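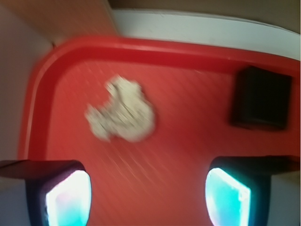

N.º 3, p. 941

Perguntas frequentes: a cozinha de brincar

Que objetos podem ser colocados no tabuleiro vermelho?
Admitem-se peças pequenas, como o pato amarelo e o bloco preto. Os restantes brinquedos guardam-se no armário da sala.

Onde se pousa o tabuleiro?
Sobre a bancada e o lava-loiça, junto à torneira cinzenta. 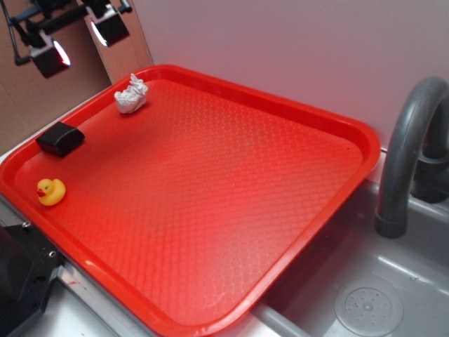 O tabuleiro deve ser retirado antes de se utilizar o lava-loiça.

A quem se comunica a falta de uma peça?
A Everaldo Lopes, ludoteca Nolinow, sala 4.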